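**Scuffs on flat white paint, landlord wants $305??**

**mopbucket80:** Moving out in October after 6 years and my landlord already says he'll keep $305 for "wall damage." It's scuffs! Can I just scrub them?

**tillyrents:** Melamine sponge, barely damp, light pressure. Worked great at my last place.

**Gus_paints:** Careful with that. On flat paint you'll get a shiny patch that looks worse than the scuff. I'd touch up with leftover paint.

**tillyrents:** Touch-up never matches after six years though, Gus. I'd still try the sponge somewhere hidden first.

**mopbucket80:** No leftover paint, sadly. The living room wall by the couch:
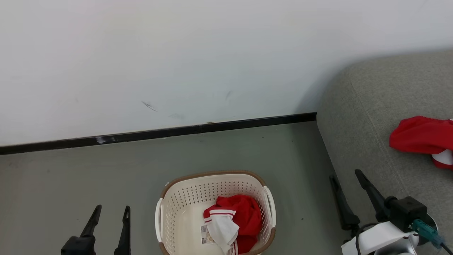
*dark scuffs low on the wall, plus a pale one on the black baseboard*

**Gus_paints:** He wants $305 for that? Ask for it itemized, in writing. Baseboard just needs a dab of black.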